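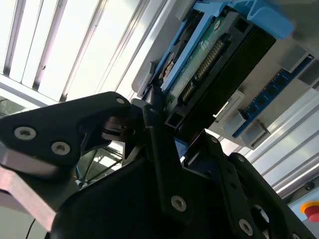 Members surveying the Kosville slope request advice on separating young balsam fir from eastern hemlock when no cones are present. Both have flat needles with pale bands beneath. Our earlier records sit on a hard drive in a light blue caddy, and they list 40 saplings only as "fir or hemlock."

— Fraser Imrie, Kosville

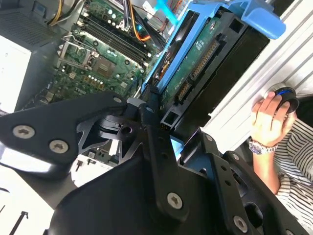 ## Itzel Ponce

Please examine where the needle meets the twig. Hemlock needles have a tiny stalk and leave the twig rough when they drop. Fir needles attach directly and leave smooth, round scars.
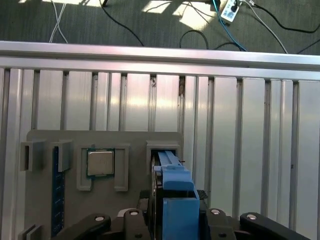 *Computer components in a gray fixture board.*

## Ó Dubhghaill

Crush a few needles. Fir smells stronger — at least to me.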